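Notes on bottle handling, part two

Since the last post the Draltar cell has been used for one task family only: small bottles, two arms, teleoperated from start to finish. I had planned to write about the cup and plate work first, but the bottle sessions produced more to write down.

The setup is unchanged in its essentials. Two leader arms, two followers, joint-space mapping with a fixed offset, gripper width mapped linearly from the trigger. Recording is at 100 Hz for joint state. Images are logged at a lower rate and aligned afterward by timestamp. The alignment script is still the one from the Plonetti project, with the interpolation bug fixed.

The task starts with a bottle in one gripper and asks the operator to bring the other gripper to it over the middle of the table. Put like that it takes one line. In the log it takes three phases: approach, contact, and whatever the operator does while both hands are at the bottle. I label these by hand. Automatic segmentation on gripper width gave boundaries that were early by a variable amount, and I gave up on it after a week.

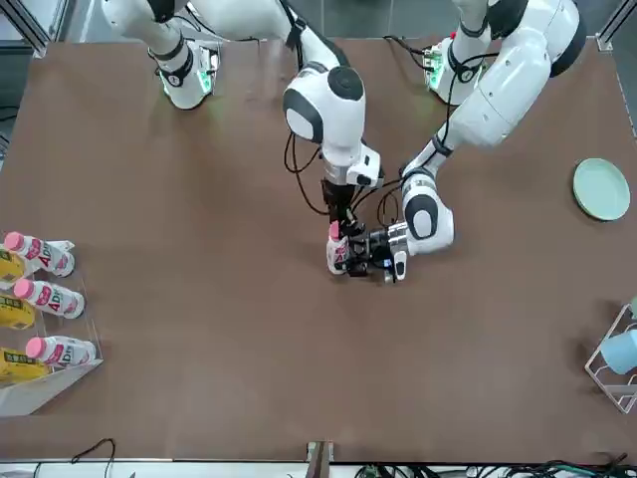
Both grippers at the bottle, pink cap up.

The approach phase is easy to demonstrate and easy to learn. Operators differ in path but the paths are smooth, and a policy trained on a mix of them picks something in between that is usable. I did no filtering here beyond dropping episodes with a communication gap longer than 200 ms.

Contact is where the demonstrations get poor. The leaders have no force feedback, so the operator judges contact by eye, and two grippers at one small bottle hide a good part of it. The typical error is closing the second gripper with its fingers a few millimeters off the bottle's axis. The bottle then tilts, the operator corrects with the wrong wrist, and the episode contains two seconds of motion I would prefer the policy never saw.

Three things helped, in descending order. I lowered the leader-to-follower velocity scale to 70 percent once the grippers are close, so the same hand motion gives a finer result. I asked operators to stop fully before closing. I also moved the operator's chair to the side of the cell, which gives a better line of sight between the fingers. The chair cost nothing and I should have tried it first.

Stopping before closing has a side effect. A full stop is a state with no velocity information, and a policy with short history can sit in it indefinitely. Fastirora, the training code I use, has an option to trim idle frames. I trim pauses down to a quarter of a second and leave the rest. Trimming all of it removed the hesitation and brought back the off-axis closing.

Where the first gripper holds the bottle matters as well. If the fingers take the cap end, the body below stays free for the second gripper. A low grasp leaves the upper part free but puts the incoming fingers close to the table, where a small height error becomes a collision. I let operators choose for the first batch and then fixed the grasp per session, so that the two styles can be trained separately or together.

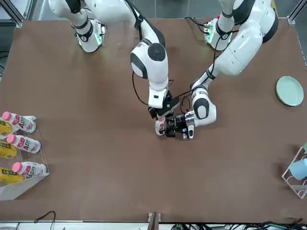
Camera placement and what the wrist view is good for

The fixed view gives the layout of the cell and the coarse relation between the arms. For the last few centimeters I rely on the wrist cameras, and I went back and forth on how much preprocessing to give them. The Pavliuk mounts put the camera close to the fingers, so both fingertips stay in view and the held object has a nearly constant position in the image. That is useful. The background is less well behaved.

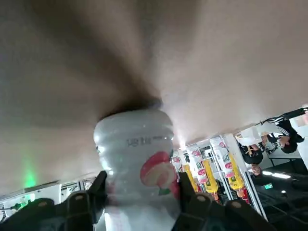

My current position is that wrist images should go in uncropped, with heavy augmentation on everything away from the fingers. The argument for cropping is that the background changes with every wrist angle. With a clear bottle between the fingers, the same image can take in stocked shelving, a lit fixture and three people in the room, all upside down, and a small network will happily use any of these as a cue. The argument against cropping is that the surface near the bottle's cap end carries the only good distance cue I have, in the form of the shadow that narrows toward the point of near contact. A tight crop loses most of it. I also stopped rotating the images upright, as it made no difference to the loss and added a step that could be forgotten at run time.

Clear plastic remains harder than white. Highlights along the shoulders move with the wrist, and the body takes on whatever is behind it. I keep the two bottle types in separate sets for now and combine them only at training time, with the clear ones oversampled.

The full set stands at 3,439 episodes after removing the ones with gaps. I have not yet checked whether the later sessions, recorded with the reduced velocity scale, should be weighted above the earlier ones. The two groups differ in episode length, so a per-frame sampler already favors the slow ones without being told to. Switching to per-episode sampling is the next change, and the idle trimming will need to be redone for the first batch before the comparison means anything.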